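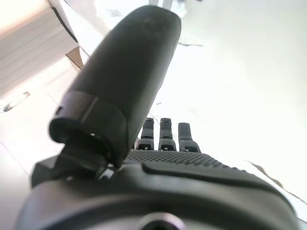 Mesa de trabajo Palomby, tablero blanco mate

Ref. 1693
Disponible en tienda y por encargo

Llevo más de tres años montando, desmontando y manchando mesas Palomby, primero en mi propio taller y luego en la tienda, así que esta ficha me sale larga (avisados quedáis). Es la mesa que más recomiendo cuando alguien entra preguntando por una superficie clara, lisa y sin tonterías para trabajar con piezas pequeñas, coser, encuadernar, hacer fotos de producto o simplemente extender los papeles del trimestre y sufrir un poco.

Lo que más me gusta es el blanco. Parece una bobada, pero hay blancos que brillan tanto que a media mañana ya estás bizqueando, y blancos amarillentos que hacen que todo parezca comprado en una liquidación. El de la Palomby es mate y bastante neutro. Se te cae un tornillito negro, una aguja o un botón oscuro y lo encuentras enseguida. Si lo que se te cae es un botón blanco, pues ya es otra historia, ahí te toca pasar la mano.

El tablero

Los cantos van redondeados y se nota muchísimo cuando pasas la tarde con los antebrazos apoyados. En mi mesa anterior tenía una arista viva y acababa el día con una raya marcada en cada brazo — una raya de verdad, de las que duran hasta la cena. El acabado aguanta bien el lápiz, la tiza de sastre y la cola blanca si la pillas a tiempo. Con el rotulador permanente no hago promesas. A mí me quedó una sombra en una esquina y la tapo con el bote de los pinceles.

Para cortar con cúter poned una base de corte, por favor. El tablero no está pensado para eso y las marcas no se van. Tampoco pondría encima una plancha ni una cafetera recién sacada del fuego.

Las patas

Hay dos versiones. La fija es la más firme y la que tengo yo; la regulable se ajusta girando el pie de cada pata, y es la que os conviene si tenéis un suelo antiguo de esos con personalidad propia. Las dos se atornillan por debajo con la llave que viene en la caja. Apretad primero todos los tornillos a medias, poned la mesa de pie, comprobad que asienta y entonces rematad. Yo lo hice al revés la primera vez y estuve una semana con un papel doblado debajo de una pata.

¿Se mueve? Muy poco. Si trabajáis con máquina de coser a toda velocidad notaréis algo de vibración en la versión regulable, sobre todo con las patas muy extendidas. Arrimada a la pared mejora bastante.

Con qué la combino

— Bandeja Trinov: se cuelga bajo el tablero y recoge tijeras, cables, cinta métrica y todo eso que siempre acaba en medio. Hay que atornillarla, trae las guías marcadas.
— Lámpara Rafferty: de pinza, con brazo largo. Sobre un tablero tan claro la luz rebota mucho, yo la pongo apuntando un poco de lado y así no deslumbra.
— Tapete Cakance: gris, blandito, para cuando hay que apoyar algo delicado y no queremos que resbale ni se raye. También amortigua el ruido si sois de soltar las herramientas de golpe, como yo.

Ninguno viene incluido con la mesa, se piden aparte. Si lo encargáis todo junto os lo mandamos en el mismo envío.

Limpieza

Paño húmedo, una gota de jabón y a secar. El polvo fino se ve menos de lo que me temía sobre el blanco, pero cualquier pelusa oscura canta una barbaridad, así que tengo siempre una brocha a mano y le doy una pasada antes de empezar. Nada de estropajo y nada de disolvente: el mate se pule con el roce y luego queda un cerco brillante que solo veis vosotros, pero que veis todos los días.

Envío y montaje

La caja pesa y es incómoda de girar en los rellanos, mejor entre dos personas. Si vivís en una calle complicada para aparcar, decídmelo al hacer el pedido y lo apunto para el reparto. El montaje lo hacéis vosotros, aunque si recogéis la mesa en tienda os dejo las patas presentadas para que no haya sorpresas al llegar a casa. Guardad los cartones hasta que la hayáis revisado bien: si una esquina viene tocada, necesito una foto del golpe y otra del embalaje para tramitar el cambio.

La versión regulable está agotada ahora mismo y vuelve en julio. La fija sí la tengo, y hay una montada junto al escaparate para que apoyéis los codos, la empujéis y le busquéis las cosquillas. Traed si queréis vuestra máquina o vuestra caja de herramientas y la probáis con lo que vais a usar, ¡que para eso está!

Si dudáis con las medidas, mandadme las del hueco contando el rodapié y el sitio que ocupa la silla al echarla hacia atrás (esto último se olvida siempre) y os contesto con la que mejor os encaje.

Ficha revisada el 2023-06-03.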